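Stasulero gripper pair: right hand won't hold soft packs
Opened by: Anatole Rolland
Status: open, waiting on parts
Shop: Halgate shared workshop, but the rig is at my place for now
Last edit: July 2023

Problem

Right gripper closes on a bag, holds, then lets go mid move. Left is fine on the same stuff. Hard items fine on both. Only soft packs, chip bags mostly, and only when the column is moving sideways. Straight up and down it'll hold all day.

No error in the log. Green light stays on the whole time so it's not a power drop, or not one the light cares about.

Setup

Two hand-held grippers, driver board is the Gredorura one, firmware 8, never flashed anything newer. Loop runs at 300 Hz. Grip force cap is also set to 300 in the config (no unit, don't ask me, the Gredorura docs call it "counts"). Task is snacks off the window seat and into the white box. Soft cushion under everything on purpose, the bench at Halgate is too hard and the fingers skid.

Tried so far

1. Swapped the cables left to right. Fault stayed with the right hand. So not the cable.

2. Raised force cap on the right only. Holds longer, crushes the biscuits, still drops in the end. Put it back.

3. Cleaned the finger pads with alcohol and let them dry overnight. No change. Maybe slighty better for one evening, could be me wanting it to be.

4. Slowed the sideways move by half. Drops go way down but don't stop. This is the best clue I have I think.

5. Checked the pivot screws on the left for play, tight, then the right. One on the right turned a little before it bit. Threadlocked it. Thought that was it. Was not it.

6. Changed where it grabs. Pinching the crumpled top of the bag instead of the fat middle. Dark bag with the blue and white print is my test bag now, same bag every run so I'm not chasing differences between brands. Left hand parked open and low so it's out of the way.
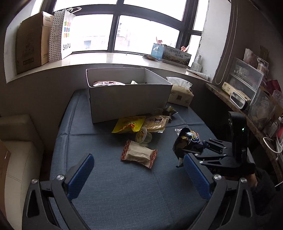 7. Top pinch results

Better. Bag hangs from the fingers instead of getting squeezed like a balloon. Ran it over and over Sunday night, got 3 drops, all on the same leg of the move, the bit where the column swings back toward the box. Middle grab on the same leg drops nearly every time.

The wrapped pastry gives it no trouble either way. Little cup with the lid is ok if it's tipped over, rolls if it isn't. Yellow pouch I haven't tested enough to say. Leaving the tissue box next to the white box as a fixed thing to line up against, please don't move it if you come by to help.

8. Watched the position readout during a drop

Fingers creep open before the bag falls. Small, but you can see it in the plot. So the motor is backing off, it isn't the bag slipping out. Left doesn't creep. Same firmware, same cap, checked the config files side by side and the only differnce is the serial number and the zero offset.

Current guess

Hold current gets cut on the right when the column motor pulls hard. They share a supply, left is on its own. Would explain why slow moves are ok and vertical moves are ok (vertical is a separate motor). Would not explain why hard items are fine, unless they just don't need the force. Probably that.

Next

- Separate supply for the right gripper. Ordered one from Yeo, not here yet.
- Meter on the shared line during the back swing, if I can borrow the good one from Halgate
- Re-zero the right hand, offset was last set in May and I've had it apart twice since
- If none of that works swap the two motors and see if the fault moves

Questions for anyone who has this board

Does firmware 8 have a hold timeout? Found a line called hold_relax in the config, set to 0 on both, can't tell if 0 means off or instant. Don't want to guess with that one.

Also has anybody run the column and a gripper off the same supply without trouble? If yes what supply, what wire. Mine is whatever came in the kit.

Will update when the Yeo box arrives. Leave ticket open pls.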